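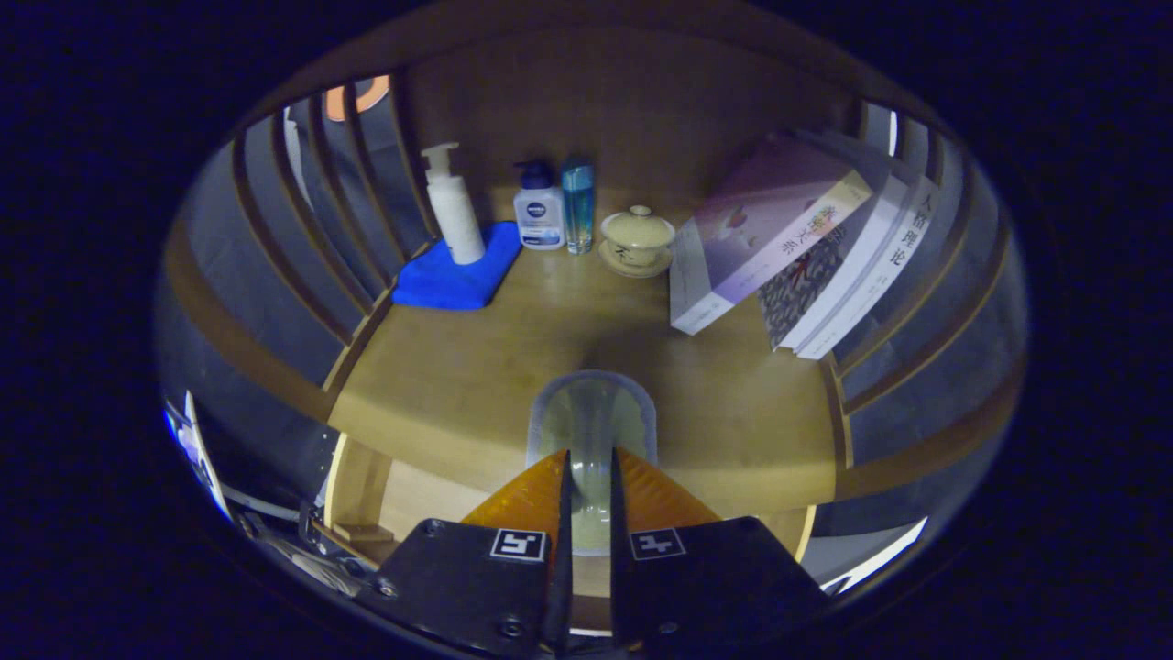
Issue 16, p. 20

INVENTORY

The sublet agreement for the flat in Stenton had a clause about the shelf. Everything on it was to be returned to its position at the end of the term, left to right, and the subtenant was to keep a written record. Úna Kavanagh read the clause twice, signed, and started the record on a Friday evening in November.

She wrote in pencil.

Pump bottle, tall, white. Nozzle to the left. Stands on blue cloth, folded, laid at a diagonal.

Nivea, white, dark blue pump.

Narrow bottle, light blue. Close to back panel.

Cup with lid and saucer, cream.

Books, 3, leaning right. One spine in large black characters.

She could not read the characters. She copied them stroke by stroke, 人格理论, and sent the copy to Radomír Koubek, who had taken two years of Chinese at Serkircombe. He replied at 16 minutes past nine. Theories of personality, he wrote. A textbook, probably. Whose flat is it?

The agreement gave the name as Selamawit Mamo. It gave no forwarding address and no telephone number. The rent went to an agent called Tefera.

For the first week Úna used her own soap and kept it on the floor of the shower. In the second week she lifted the lid of the cup. Inside was a door key on a loop of thread. She put the lid back with the knob centered and added a line to the record.

Cup contains key.

The key did not fit the front door, the mailbox or the cellar. It fit the flat across the landing, which she established by turning it a quarter of the way and turning it back.

A woman's voice inside said, "Selam?"

"No," said Úna. "I have the flat for the winter."

The door opened on its chain. The woman looked at the key, then past Úna at the other door, which was standing open.

"Is the cloth still under the bottle?" she asked.

"Yes."

"Folded?"

"Yes. At a diagonal."

The woman took the chain off — it needed two attempts — and went to put the kettle on. Úna waited on the mat with the pencil in her hand.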